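Bromari threw its doors open in Lestulville, and I went to see the mugs

I wasn't planning to write anything up this month, but I spent an afternoon at the Bromari open day in Lestulville and came home with a head full of it, so you're getting a news item whether you wanted one or not!

If you've driven out past the old Kostiuk yard you'll know the building. Long, low, plain from the road, and I'd always figured it for storage. Bromari has had people in there since last June working on robot arms that handle ordinary household things, and this was the first time they let the rest of us in. They told us 77 people had signed up ahead of time, and then a bunch more of us just walked in off the street, which they were very nice about. My name tag was a strip of masking tape.

You start at a folding table with coffee and sign-in sheets, then somebody takes your group down the hall and through the main room. First stop is a talk. I expected to be bored by the talk and I wasn't, though it did run long and the person next to me was checking the parking meter app the whole way through. The short version is that the arms learn from being shown. A person guides the arms through a chore, over and over, and all of those tries get saved and used for training. The number they gave for the project so far was about 2,000 tries, and that's only the mug chore. There's a whole other list for folding and for drawers.

The mug chore is the one everybody crowded around, me included. It goes by the name Bekance on the schedule, and I never did find out where the name comes from (I asked twice and got two different answers). It's a wood table, a little raised shelf, a bunch of mugs, and 2 black arms, one on each side. The mugs go between the table and the shelf. You'd think that would be dull to watch. I stood there for most of an hour!

What got me was the handles. I must pick up ten mugs a day and I have never once thought about which way the handle is facing, but from the arm's side of things that's the whole problem. Handle toward you, handle away, two handles nearly touching, a mug parked behind another mug. The staff set them down every which way on purpose, and they like a mixed bunch: different colors, different shapes, shiny ones, a ribbed one that looks like a stack of inner tubes. I would very much like to own that one. A kid in front of me kept calling out which mug should go next, and the grown-ups in our group had started doing the same thing under their breath by the end.

They also had low camera views as well as the overhead ones, and I liked the low ones best. Down at mug height everything looks enormous, like you're standing on the table yourself. The overhead views are more useful if you want to keep track of what's where, I guess, but they don't have the same drama.

Questions came at the end, and there were plenty. Somebody wanted to know how many mugs get broken. The answer was "fewer than at my house," and no actual figure, so make of that what you will. Somebody else asked if the arms could do a full dishwasher load, and the answer was a pretty flat not yet. I appreciated that. I've been to a few of these things where everything is always just around the corner, and it was good to hear people talk about the stuff that's still giving them trouble. Shiny glazes, apparently, are a pain. So are very wide rims.

My one gripe is the sound. The main room is big and hard-floored with ducts all over the ceiling, and from the back of the group I lost half of what was being said. A microphone would fix it. Also, get there early if you want a cookie.

Bromari says there'll be another open day in the fall, same building, free again, and the sign-up sheet will be at the front counter of the Lestulville library once they've settled on a time. Groups go in at 2 in the afternoon and the street parking on the yard side is the easiest. I'm going back for the drawers.
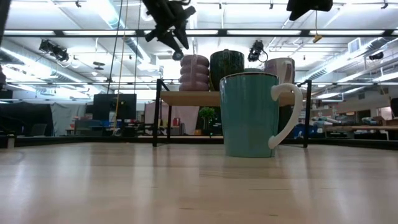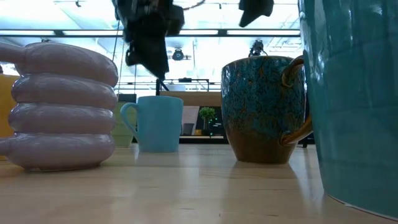
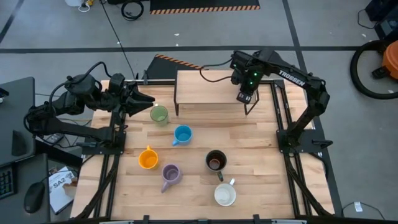
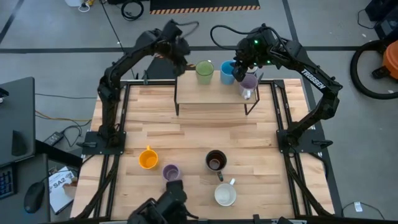
Mugs, shelf and robot arms at the Bromari open day, Lestulville. First two from table height, last two from overhead.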